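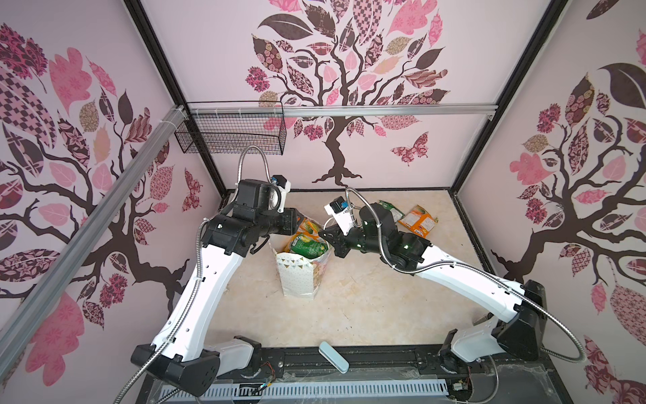

Reading time: 2 minutes

Clustden Student Robotics Project: Interim Report to the Zurkero Education Fund

Submitted 12/11/2021

Purpose of this report

This report sets out the progress made by the Clustden student robotics group since the award was confirmed in August. It covers the practical work, the use of funds and the plan for the remainder of the grant period. It should be read together with the original application.

Work undertaken

The group was asked to choose a household task that would require two arms to share the work. After discussion with teaching staff, the students settled on the packing of a gift bag with packets of snacks. The task has no fixed order, the packets differ in size and colour, and a paper bag does not keep its shape in the way that a box or tray would. Staff considered this a suitable level of difficulty for a mixed group in which several members had no earlier experience of programming.

The two-arm cell is in regular use. The students decorated its three walls with a tree pattern, a choice put to a vote at the second meeting. A camera is carried on the wrist of each arm, and part of each session is given over to checking the cables along the arms before work begins.

Students work in pairs, one partner at the controls and the other keeping the written log. By the end of the half term the group had logged 604 attempts at the task, against a target of 600 in the application. An attempt is entered whether or not it is completed, and the reason for any stoppage is noted beside it.

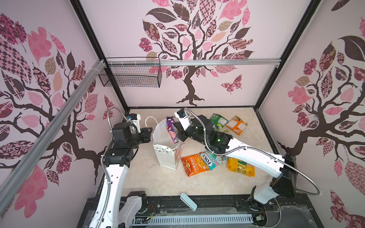 The right arm holding a purple packet over the gift bag during a packing exercise.

Matters arising

The most common entry in the log concerns the bag, which is apt to tip or fold when a packet touches the rim. The students have proposed that one arm should steady the bag while the other places the packet, and this method is now being compared with the earlier one. Results will be given in the final report.

Attendance has been good, although two sessions were lost to a clash with examinations. These will be made up in the spring term.

Use of funds

Of the sum awarded, £800 has been spent on replacement parts, cabling and consumables. No spending has taken place outside the agreed headings. The travel heading remains untouched pending the visit to Moreira.

Next steps

The group intends to enter the Grurnthorpe schools' automation day, subject to the approval of the Fund. Entry requires a short written account of the project, which the students have begun to draft. The Fund is asked to note this report and to confirm that the unspent travel allowance may be carried forward.

Filed under: Grants and Awards > Student Projects > Interim Reports

Print this page | E-mail this page

Comments (3)

Pleased to see the log being kept properly. Will it be shared with the other funded schools?

My daughter is in this group and talks about little else on club nights. Thank you to the staff.

Is the date for Grurnthorpe fixed yet? We are hoping to bring a team as well.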